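Call for Participants: Household Soup Storage and Reheating Study
Ponden Food Storage Laboratory, Jonham 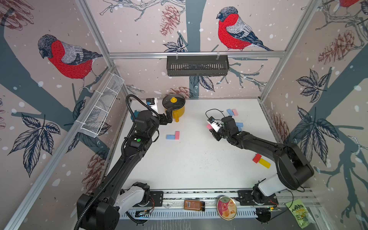
Lidded yellow pot on a white tabletop.

Posted 8 January 2019

The Ponden Food Storage Laboratory is recruiting adults who regularly cook soups, stews or beans at home and keep the leftovers for later meals. The study examines how long cooked food stays in the pot after the burner is turned off, how it is divided for storage, and what temperature it reaches when it is reheated. Results will be used to revise the laboratory's written guidance on leftovers.

We are seeking 68 households in Jonham and the Clorau valley. Enrollment closes when all places are filled.

Who can take part

You may apply if you:
- are 18 or older and do most of the cooking in your home
- cook at least one large batch of soup, stew, chili or beans per week
- have a working refrigerator and a stove with at least two burners
- can read and complete a written log in English
- expect to live at the same address through the end of August

You may not take part if you work in a licensed commercial kitchen, if you are employed by Ponden or by Turunen Instruments, or if another member of your household is already enrolled. Households that use only a pressure cooker or a slow cooker are not eligible for this study - a separate study of countertop appliances may open later, and applicants can ask to be placed on its contact list.

What participation involves

Each household is enrolled for 20 weeks. At the start you will attend one briefing at the Jonham site, lasting 90 minutes, where you will receive a probe thermometer, a refrigerator data logger and a supply of log sheets. The data logger is made by Turunen and is set to record air temperature every 30 minutes. Place it on the middle shelf, away from the door, and leave it there for the whole period.

For each batch you record the following on the log sheet:
- type of dish and main ingredients
- approximate volume of the batch
- time the burner was turned off
- time the food went into the refrigerator
- number and depth of the storage containers
- center temperature after each reheating

Food may be cooled in any way you normally use. Please do not change your habits for the study. Staff will not comment on individual logs while data collection is under way, except where a reading suggests that the refrigerator has failed, in which case you will be contacted by phone the same working day.

Two home visits are scheduled, one in the first month and one in the last. At each visit a technician checks the thermometer against a reference unit and takes two samples of stored food, each no larger than half a cup. Visits take less than an hour and are arranged on weekdays between 9 a.m. and 6 p.m.

Payment

Households that complete the full period receive $200, paid by check within four weeks of the final visit. Those who withdraw early are paid in proportion to the number of weeks logged. Parking at the Jonham site is free. Bus fare to the briefing is reimbursed on presentation of a receipt. The thermometer may be kept; the data logger must be returned.

Data and confidentiality

Log sheets carry a household code in place of a name. The key linking codes to addresses is stored separately and destroyed once payments have been made. Sample results are reported in grouped form only. You may withdraw at any time without giving a reason, and you may ask for your logs to be removed up to the date of the final visit.

How to apply

Request the screening form from the study office at the Ponden front desk, or ask for it by mail. Complete both pages. Section C asks for the make and age of your refrigerator - if the age is unknown, write "unknown" and leave the rest of that line blank. Incomplete forms are returned once for correction and are not held in the queue.

Applicants will hear from the study office within ten working days of receipt. Clorau residents should state on the form whether they prefer a morning or an evening briefing.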